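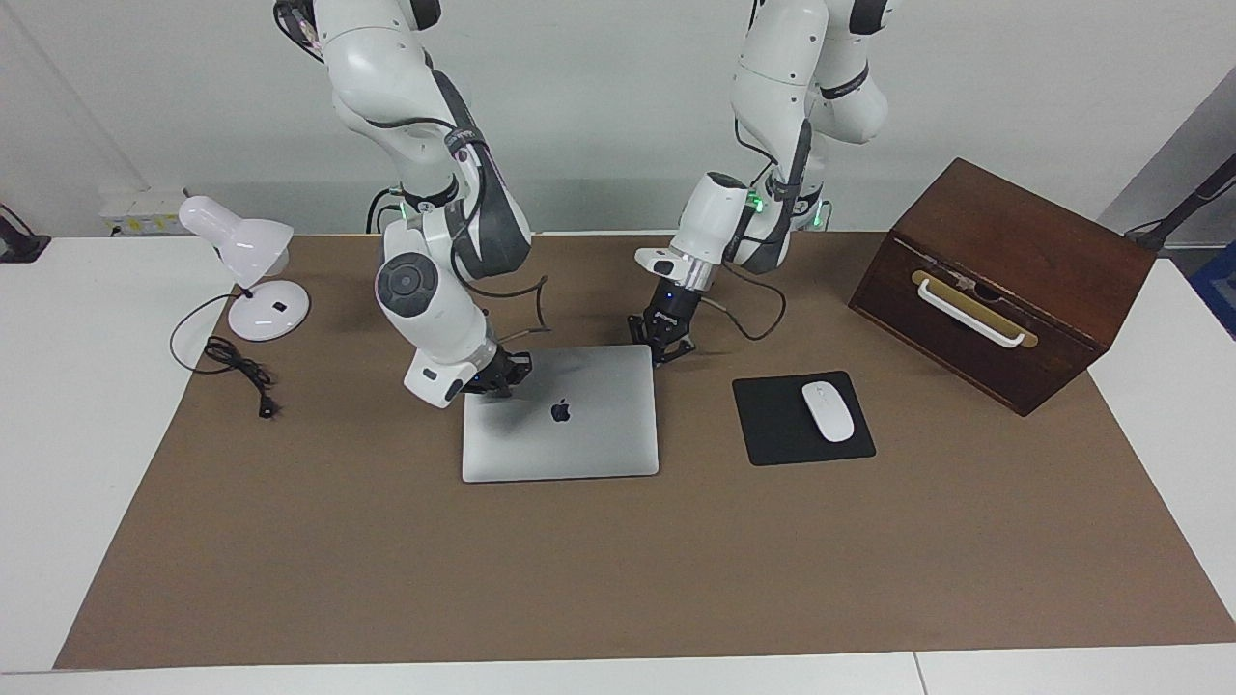
Unar cell: setup and care

Maintained by Hideaki Kaneko. Last change: 29 August 2019.

Before a session

1. Switch on both arms and wait for the green lights.
2. Lay the brown paper mat. It must not hang over the front of the table.
3. Put the laptop near the center, closed, with the hinge to the back.
4. Run the gripper check 3 times for each arm.

Care

Look at the cables on the wrists every 40 hours. They need a loose loop there. In June we changed the cable of the left arm after 258 hours.

Spare fingers are in the Takagi cabinet. For keys, please ask Vilgot Grønli.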